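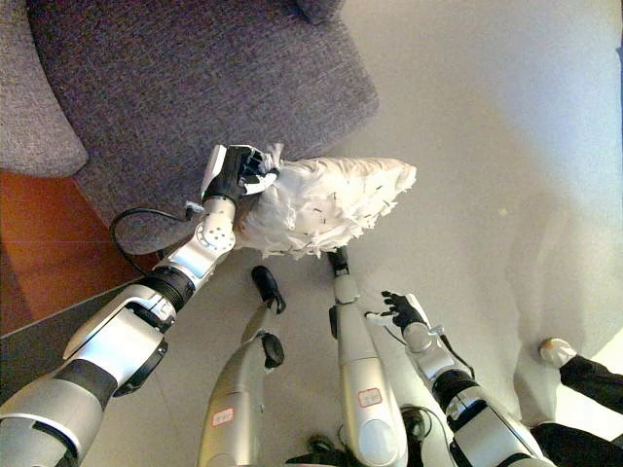
Latport Family Lounge: Progress Report to the Kowalczyk Fund

Period covered: September to December
Prepared by: Rafferty Rosenthal, project lead

Summary

The grant was awarded to turn the former storage area on the ground floor at Latport into a sitting room for families with an appointment upstairs. The floor is finished, the sofa is in place, and the room has been open since the second month of the period. Soft furnishings are partly complete. Lighting and the second round of seating are still to come. We are within budget on everything except cleaning.

Floor

The large pale gray tiles were laid first. We kept the orange-brown wood on the sofa side because it was sound and lifting it would have used money set aside for seating. The darker gray band between the wood and the tiles covers the old threshold, where the two levels did not match. The contractor, Prenetti, came back once to fix a raised corner there and did not charge for the visit.

The tiles are easy to mop but they show every crumb and bit of lint. They also get a lot of sun. On a bright day the glare off the floor is strong enough that people turn their chairs away from it. We had not planned for blinds. A quote is attached to the budget sheet and we would like to discuss it at the next call.

Sofa

The gray sofa came from Omutov. We chose it for the rounded arms, which are safer for small children than the square ones on the model we first looked at, and for the speckled fabric, which hides wear well. It has had daily use since opening. The fabric has not pilled. One seam at the back was loose on delivery and was restitched on site.

Parents have asked for a seat that is easier to get up from. The sofa is low, and visitors with bad knees or a baby in one arm find it hard. The next seating order will include upright chairs with arms.

Soft furnishings

This is the part of the project that has taken the most staff time. The aim was to make the room feel less like a waiting area, and the first set of items was picked mainly for looks and touch. The white fluffy pieces are the ones children go to first. They are also the hardest to look after. The ruffled covering sheds and picks up dark specks that have to be taken out by hand. They end up on the floor most afternoons, and a pale floor with sun on it makes any dirt on a white item easy to see.

We tried three ways of dealing with this. Shaking them out at closing time helped a little. A lint roller pulled out too much of the covering and we stopped using it. Washing in a mesh bag on a cold cycle, then drying flat, gave the best result, but it takes a piece out of use for the rest of the day.

Our plan is to keep the white pieces we have until they wear out and replace them with plain covers that zip off. We have asked for fabric samples in mid-gray and dark green. Staff preferred the gray and the families who looked at them preferred the green. No order has been placed.

Tidying routine

The room is tidied at 4 p.m. on open days. Whoever is on the desk picks everything up off the floor, puts it back on the sofa, checks under the front edge for toys and wrappers, and dry mops the tiles from the window side toward the wood. A wet mop is used on Sunday when the building is closed. The wood is not wet mopped at all. The routine is written on a card inside the closet door and new staff have followed it without trouble.

Budget

Flooring and the sofa were paid in full. Soft furnishings have $500 left on the line, which should cover the replacement covers. Cleaning is 25 percent over plan, nearly all of it laundry. We expect that to drop once the new covers are in use. We are not asking for more money on this line and will move the difference from printing.

Next period

Order upright chairs and replacement covers.
Settle the question of blinds.
Install the wall lights, delayed by the electrician's schedule.
Ask families for comments again, this time with a short form at the desk. The comment box was mostly used for drawings.

Receipts are in the shared folder, sorted by budget line. The Omutov invoice shows the old delivery address and a corrected copy has been requested.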